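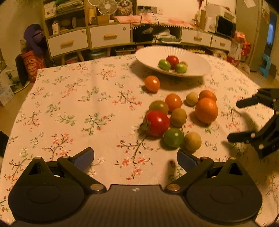 Kamil Hrnčiar wrote in to say that the February build still drops the undo history when the tablet rotates, and that a review should mention it before it mentions the artwork. He is correct on the bug. I reproduced it on both of my test devices.

Sultdale for tablets
Reviewed March 28, 2026

Sultdale is a two-player tile game from Uten, adapted from the cardboard edition by Matoušek. Each player lays canal pieces on a shared grid and tries to connect opposite banks. A piece may be rotated before it is placed but not after. The side that closes a full channel first wins the round. Ties are settled by lock count.

The digital version follows the printed rules with one exception. In the box game, a blocked player passes and draws. In the app, a blocked player draws automatically and the turn ends. This speeds up play and removes a small bluffing element that regular players will miss. There is no setting to restore it.

Modes

Solo play offers three computer levels. The lowest places tiles with no regard for the opposite bank and is useful only for learning the interface. The middle level blocks well but does not plan locks. The highest level is competent and takes up to 19 seconds over a move late in the game on older hardware. Its search can't be interrupted, so a mistaken tap on Confirm has to be waited out.

Pass-and-play works as expected. The board flips between turns, and the flip can be turned off. Online play is asynchronous, with a choice of short or long turn limits. Matches are paired by rating. My rating settled at 1597, and opponents near that number were evenly matched. Notifications arrived on time on one device and in batches on the other.

There is also a puzzle mode called Tullau, which sets a half-built board and asks for a win in a fixed number of tiles. It is the best part of the package. Solutions are checked against every legal reply, so a lucky line does not pass. The puzzles are not sorted by difficulty and cannot be bookmarked.

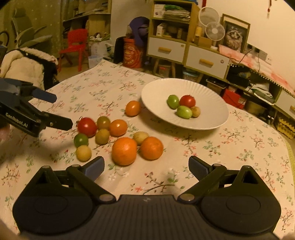 Table setting, second view.

Interface

Tiles are dragged from a tray at the lower edge. The drop target is slightly larger than the grid cell, which helps on small screens but causes misplacement near corners. Zoom is available by pinch. Rotation uses a double tap, and the double tap is sometimes read as a drop. Turning on "Confirm placement" in the options fixes this at the cost of one extra tap per move.

Text is readable at the default size. Bank colors can be replaced with patterns. Sound consists of a water loop and a click, with separate sliders.

Saved games are held locally. Moving to a new device transfers the online rating and match record but not puzzle progress.

Verdict

Sound rules engine, good puzzles, adequate online play. The rotation bug and the missing pass rule count against it. Owners of the printed game should try the free portion first, which includes the lowest computer level and the opening puzzles.

Tested on: 2 tablets, current release.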